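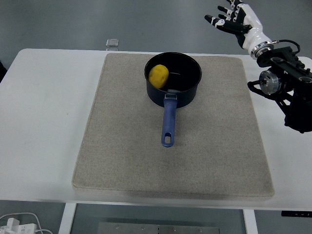
The arm has been in the back corner of the workshop since February, and in that time it has taught me more about saucepans than I ever wanted to know.

When Raghda Akl and I started this, I had a picture in my head of soldering late into the night and arguing about control loops. We did some of that. Mostly, though, I've been crawling around under a table looking for the good outlet and moving a mat a tiny bit to the left. The mat took up a whole week, by the way. On the bare tabletop the pan skated off whenever a fingertip brushed the rim, and the handle would swing around like a weather vane. We tried tape. We tried a silicone thing from somebody's kitchen that smelled of garlic. Then Selina Haslinger showed up with a felty padded slab she'd been using under her sewing machine, dropped it on the table, and went back to her own bench without a word. Problem solved. I had already drawn up a bracket.

So the job is called Karam, for reasons Raghda has explained to me twice, and the job is: yellow thing, pan. One goes in the other, and then it comes out again. A toddler can do it. A toddler also doesn't need to be recalibrated when the building's heating kicks on.

Version 7 of the grasp code is the one running now. Versions 1 through 4 all closed the fingers from the sides, like you'd pick up a glass, and this works beautifully on a foam block and terribly on anything lumpy. The fruit would roll, the fingers would chase it, and off it went across the floor with me behind it. Version 5 came in from above and below and was very good at picking up air. Version 6 we don't talk about. It had a sign error in the wrist, and the wrist is the expensive part.

The rim is what gets me. Going in, you need enough height to clear it, and then you need to stop being brave before your knuckles hit the wall. Coming out is worse: a round lump leaning on a curved wall leaves very little room to get a finger underneath. I had been treating the pan as a circle in the software. Raghda pointed out that it's a circle with a depth, and also a handle, and that I had modeled the handle as nothing at all. I put it in. It cost me 31 lines and most of a Chinese takeout.

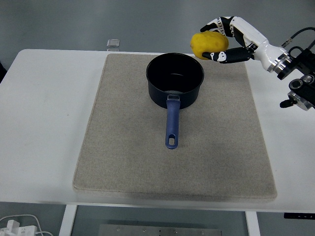 Karam, top finger over, bottom finger under. Pan's the easy half.

That over-and-under grip is the part I'm smug about. The old habit was to squeeze harder whenever the thing slipped, and you can guess what that does to produce. Now the lower finger mostly gives it something to sit on and the upper one does the holding down. It looks like someone picking up a sandwich they don't trust.

I keep a log, so I can report that the file is up to entry 1782, and that a good many of those say things like "no" and "why" and "plug fell out." Raghda's entries have units in them. If you ever read the thing end to end you'd assume two different projects were sharing a notebook.

Still on the list: the cable that loops over the wrist needs a proper clip before it snags on something, the pan's starting spot is marked only in my memory, and Selina wants her mat back. I've offered to trade her a month of shelf space. She is thinking about it.

Next up is a smaller pot with a narrower mouth. Raghda says 14 days. I've started looking for a wider pot.

Posted 26/04/2022 in Workshop, Arms, Kitchenware I Guess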